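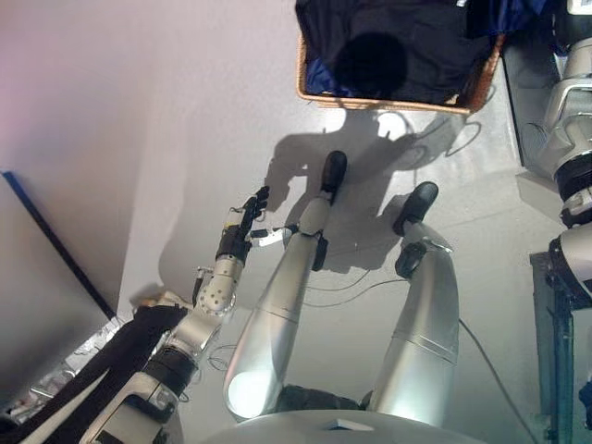 Zuweira Nutsugah asked whether the operators could be given longer between demonstrations, as the ones recorded late in a shift are jerky and most get thrown out at checking. It was agreed to take this first.

Skolterden > Joson project > Meetings > Minutes

October 9, 2018
Minutes by the Joson project office

1. Breaks for operators
The meeting looked at the last block of laundry demonstrations. Of 177 recorded by remote control, 17 were rejected, nearly all from the final hour. Zuweira said the arms get tired before the operator notices, and the robot's hand then starts to wander on the approach. Agreed: a break after every 80 minutes at the controls, and no new operator to start in the last hour of the day.

2. Basket task
The task stays as it is for now: bring the hand to the wicker basket, take hold of one garment, lift it clear and put it down to the side. The basket has been filled with dark clothes, mostly black. Operators find it hard to tell one piece from the next through the head camera, and the robot's own shadow falls across the clothes as well. Two views were put forward. One was to switch to lighter clothes until the operators are quicker. The other was to keep the dark load, which is nearer to what the robot will meet at Balberg. No decision. A short run with each will be recorded and the two compared at the next meeting.

3. Starting position
The right hand should begin with the fingers pointing towards the basket and slightly curled. Several demonstrations began with a closed fist and the operator then spent the first few seconds opening it. These are not wrong but they will be kept in a separate folder. The written instructions to be changed to match.

4. Guiding by hand
The Dramani controllers were away for repair for part of last week, so some of the work was done by moving the arm directly. Results were good for the reach and poor for the grasp - the person guiding tends to stand between the camera and the basket. It was suggested that hand guiding be kept for the reach only. Zuweira did not want the two methods mixed in one recording. Left open.

5. Floor
Cables run across the floor between the robot's legs. They are to be checked before each session and kept clear of the feet. Nothing to be moved while the robot is powered.

6. Actions
Zuweira Nutsugah - new shift sheet with the breaks marked.
Project office - change the instructions on starting position.
Operators - record four sessions with light clothes and four with dark.

7. Any other business
The visit to Balberg has been put back to January. The request for a second set of controllers is still waiting for an answer.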